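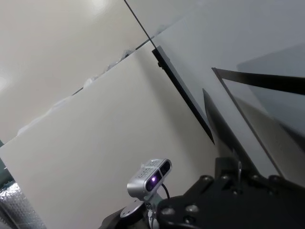
Search posts Search

Wojciech Kaczmarczyk
June 4, 2019

Two weeks with the Tundwood wrist kit on our small arm at the Grusgate shop. Posting notes as I go because a few of you asked before ordering.

What you get: mounting plate, camera bracket, bolts, one cable and a printed sheet. The camera is extra. We already had a depth camera so that was fine by me, but check your quote.

Fitting it took most of a morning. The plate went on without any fuss. The bracket was slower. You have to set the tilt by eye, tighten, look at the picture, loosen, go again. A few marks on the stem would fix that.

Cable: leave more slack than the sheet says. With the length they suggest, ours pulled at the connector whenever the wrist rolled right over. Reprinted sheet is supposed to be out already. I haven't seen it.

Job is picking flat boards and panels for packing. Pale matte boards are easy, it finds the edge nearly every time. Clear and grey see-through sheets are another story. Depth drops out and the arm goes for whatever is behind them.

Plastic film along an edge also throws it. The software reads the bumps as part of the board and the grip point ends up too high. We pull the film back by hand for now.

Best run so far was 234 picks in a shift with 3 stops. All 3 were clear sheets.

Support is by email. Belden, the reseller, passed my first question on and I heard back in 2 days. Useful answer, with a settings file attached. It helped with glare off the wall and did nothing for the clear stuff.

We had the Kozłowski bracket on loan in January. Lighter and cheaper, but it crept out of position and we were recalibrating every Monday. The Tundwood one hasn't moved.

Would I buy it again? For solid boards, yes. If most of your work is clear panel, ask for a trial with your own parts first.

Someone asked about spare bolts. They sell them in a bag, same size throughout. Order the bag.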